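Informe de avance para la Fundación Purves
Proyecto Huvisia: habitaciones de acogida temporal
4 de noviembre de 2025

El dormitorio pequeño ya tiene colchón. Admitimos que como titular es modesto, pero en el informe de marzo la partida de mobiliario se resumía en un presupuesto de Prondov y mucha fe. El somier sigue en camino desde Fulevley, según nos repiten con admirable serenidad, así que el colchón espera en el suelo, contra la pared blanca.

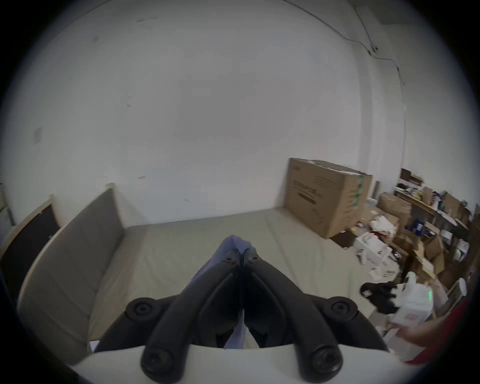 ESTADO DE LA HABITACIÓN

El panel gris tapizado está apoyado junto al colchón. La caja grande de cartón continúa en su rincón y figura en el inventario como «pendiente», categoría que crece más deprisa que las otras. Falta repasar la pared, que tiene roces y marcas, y decidir qué hacemos con el cable.

De los 565 euros asignados a este cuarto quedan 74, reservados para pintura. La ropa de cama va por otra partida y todavía no hay acuerdo sobre el color.

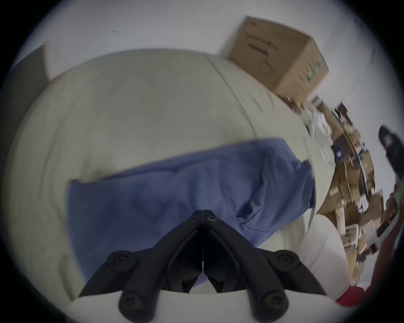
Tela azul sobre la superficie color crema, junto a la caja de cartón.

Próximos pasos: montar el somier, pintar y vaciar la categoría «pendiente». Solicitamos 13 días más de plazo.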